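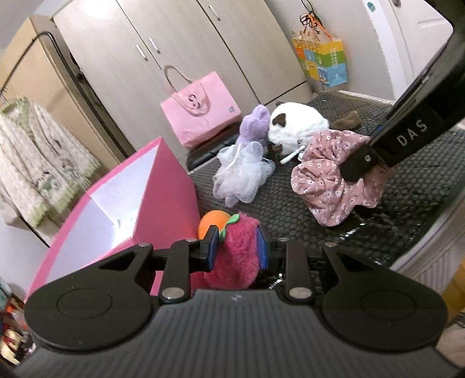 Two-arm planner: what changed in Godinho 2.0
By Orathai Phuthong, planning and control

In November our group released the new version of Godinho, the planner we use for tidying tasks with two grippers. The old version planned each arm alone and then checked for collisions. This was simple, but with soft objects it failed too often. A plush toy between two blue pads changes its outline when the fingers close, and a piece of fabric has no fixed outline to begin with. The old collision check worked with the shape from before the grasp.

Godinho now plans both arms in one search and updates the object shape after every grasp. We also added a wait rule. If one gripper is pressing into cloth, the other must keep its path clear of the folds until the first has lifted. Tomás Salgado wrote the shape update and most of the tests. We replayed 2,677 recorded grasps from the Clistcombe and Bratdale sites, and the new planner gave no valid path for 118 of them. Most of these have the target close to the wall of an open box, and we are still studying them.

The median planning time is now 55 milliseconds. It is slower than before, but for our control loop this is acceptable.

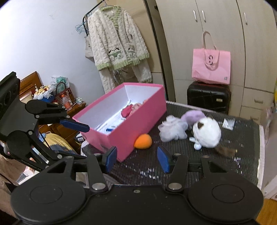 Known problems

The box label is still weak. When an object lies outside the box but near its long side, like the orange ball by the pink box, perception sometimes reports it as already inside. The planner then believes the work is finished and skips it. As a temporary measure, please set the inside margin by hand in the task file and do not use the default value.

Light-colored plush toys standing close together may also be merged into one object. Tomás has a branch with a fix, and he would be glad if someone from the Dranivthorpe office could try it with their own recordings.

The next planner meeting is on 12/10/2019. Please send log files to me before this date, together with the task file, so I can repeat the run.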